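*Steneck Clonham roll-out awning, owner's guide. Part 3: Care, cleaning and storage. Text by Danica Karagiannis, checked by Dehua Peng. Revised June.*

Part 3 covers the fabric, arms and roller of the Clonham awning once it is fixed to the caravan and the tension has been set as in Part 2. If the awning has been taken off and refitted, go back to Part 2 and redo the tension before following any of the steps below.

## 3.1 What you will need

- Soft brush with a long handle
- Bucket
- Garden hose with an adjustable nozzle
- Mild soap flakes or a neutral liquid soap
- Trigger spray bottle for small marks
- 17 mm spanner for the arm bolts
- Dry silicone spray for the channels
- Two clean cotton cloths
- Stepladder rated for your weight

Do not use bleach, methylated spirits, petrol, oven cleaner or any product sold for removing paint. Damage from these is not covered by the Steneck warranty.

> **CAUTION:** The roller spring is under load whenever the awning is open. Never remove an end cap or loosen a roller bolt with the fabric out.

## 3.2 Routine clean

Do this at the end of each trip, and once a month if the van stays on a site with the awning open.

1. Park on level ground and chock the wheels.
2. Open the awning fully and lock both arms.
3. Drop one end by two notches so that water runs off to that side.
4. Brush loose dirt, leaves and twigs from the top of the fabric, working from the van wall outwards.
5. Brush the underside. Spider webs collect where the fabric meets the rail.
6. Mix soap into a bucket of water no warmer than 30 °C.
7. Wash the top with the brush, using long strokes in one direction.
8. Leave the soap on for a few minutes. Do not let it dry.
9. Hose off from the wall side until the run-off is clear.
10. Leave the awning open until both faces are dry, including the hem at the front rail.

Note: On a hot day, wash early or late. Soap dries quickly on dark fabric and leaves tide marks that need a second wash.

Note: A pressure washer strips the water-repellent finish, even on the fan setting. Use the hose.

## 3.3 Spot cleaning

Bird droppings, sap and sauce from the barbecue should be dealt with the same day if you can manage it. Treat only the marked area, then rinse well past its edges.

1. Scrape off anything solid with a plastic spatula or an old bank card.
2. Spray the mark with soapy water and wait five minutes.
3. Dab with a damp cloth from the outside of the mark to the middle.
4. Rinse and look at it again once dry. Repeat if needed.
5. For sap, hold an ice pack against the fabric until the lump goes brittle, then flake it off.

If you are using a shop-bought cleaner, read its label first and check that it is suitable for coated vinyl or for acrylic canvas, whichever you have. The fabric type is printed on the sticker inside the left end cap cover. Try any new cleaner on the inside of the valance and leave it overnight.
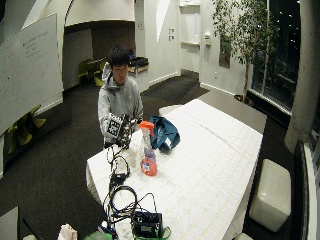
**How long should I wait before rolling the awning up after spot cleaning?**

Wait until the treated patch feels the same as the fabric next to it, on both faces. Vinyl in full sun usually takes under an hour. Acrylic canvas is slower, and a patch near the front hem can stay damp well into the afternoon. If you have to leave before it is dry, roll the awning up and open it again within two days.

## 3.4 Mould and mildew

Small black or grey specks are mildew. They grow in the dirt on the surface, and on vinyl they nearly always wash off if caught early. On canvas the specks may leave a faint stain after the growth itself is gone. The stain does not weaken the fabric.

1. Brush the affected area dry, outdoors, wearing a dust mask.
2. Mix one part white vinegar with four parts water.
3. Wet the area thoroughly and leave it for 15 minutes.
4. Scrub lightly with the soft brush.
5. Rinse twice.
6. Dry in full sun for at least half a day.

After treating canvas, pour a cup of clean water onto the area. If it beads and runs off, the finish is sound. If it soaks in and darkens the cloth, reproof the whole panel using the Pliltach reproofing kit or another water-based proofer made for awnings. Reproofing only a patch gives an uneven colour.

> **CAUTION:** Never mix vinegar with any product containing chlorine. The fumes are dangerous, outdoors included.

## 3.5 Arms, channels and roller

Grit in the channels is the usual cause of an awning that sticks or closes crooked.

1. With the awning open and locked, wipe each channel from top to bottom with a dry cloth.
2. Flush out what is left with the hose on low and let it drain.
3. Once dry, apply one light pass of silicone spray. Oil and grease hold dirt and should be kept off the arms.
4. Check the arm bolts with the 17 mm spanner. They should be firm with the thread showing past the nut. Do not overtighten.
5. Look at the knuckle joints for cracks or white powder. White powder is aluminium oxide and can be brushed off. A cracked knuckle must be replaced, spare part 984.
6. Work the locking lever up and down several times. It should click both ways.

If the arms are hard to close after cleaning, measure the gap between the front rail and the van wall at both ends with the awning three-quarters closed. The two measurements should match. Where they differ by more than a finger's width, follow the squaring procedure in Part 2.

## 3.6 Pull strap and tie-downs

The pull strap takes more wear than any other soft part and is the cheapest to replace. Check it each time you open the awning in the first month, then once a season.

1. Slide the strap along the roller slot to the middle.
2. Run it through your fingers over its full length, feeling for stiff or thin places.
3. Check the stitching at the loop. Replace the strap if any stitches are broken.
4. Wash with soapy water, rinse and hang to dry.
5. Store it clipped in the door locker. Straps left in the slot flap on the road and mark the paint. 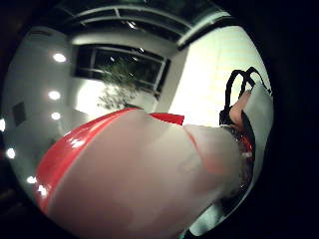
*Fig. 3.2. Fingertip against a black strap.*

Treat the tie-down straps in the same way. Rinse the pegs and springs in fresh water after any stay near the beach, and dry them before they go back in their pouch.

## 3.7 Packing for winter or a long lay-up

Store the awning on the van if the van is under cover. If it stands outdoors through the wet months, fit the vinyl roller cover or take the awning off completely. Removal needs two people and is described in Part 4.

1. Carry out the routine clean in 3.2 and the arm check in 3.5.
2. Choose a dry day with little wind. The fabric must be dry to the touch and should not feel cool compared with the air.
3. Take off the valance, side walls and anti-flap bars.
4. Fold the side walls loosely along a different line from last year. Repeated folding in one place cracks clear window panels.
5. Lay a clean cotton sheet over each window panel before folding.
6. Roll the awning in slowly, keeping the fabric central.
7. Set both travel locks and turn the safety knobs until finger-tight.
8. Put the loose parts into bags by type, and write the contents on a tag.
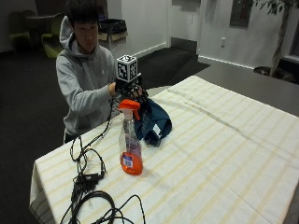
Keep the bags somewhere dry and off a concrete floor. A shelf in the garage is fine; the front boot of the van generally is not, as most of them let in a little water over a winter. Mice like the fabric for nesting, so a lidded plastic tub is worth the few dollars if you have had them in the shed before. Do not stack anything heavy on the side walls.

During a lay-up of more than three months, open the awning once at the halfway point, let it air for an hour or two, and roll it back in. Pick a dry morning.

## 3.8 Before the first trip of the season

1. Open the awning halfway and look along the roller for nests, leaves and trapped water.
2. Open it fully and check the fabric against the light for pinholes.
3. Seal pinholes in vinyl from the top with clear vinyl adhesive. On canvas, rub both sides with seam wax.
4. Check that the safety knobs turn freely.
5. Check the clearance between the entry door and the lowered arm. It must be at least 389 mm at the top hinge.
6. Open and close the awning twice, listening for scraping.

A musty smell with no visible specks normally clears after a day open in the sun. If it comes back, look inside the rolled valance and behind the wall rail, where damp sits longest.

## 3.9 Spare parts for this section

| Part | Number | Notes |
|---|---|---|
| Knuckle joint | 984 | Sold singly, fits left or right |
| Pull strap, standard | 389-S | All models |
| Xiao end cap cover | 389-C | State colour when ordering |
| Travel lock | 984-T | Sold as a pair |

Have the serial number ready when ordering. It is on the same sticker as the fabric type, inside the left end cap cover. Awnings with no sticker were made before the change of roller, and take the older knuckle. Measure the pin before you order one.

Continue to Part 4 for removal and refitting.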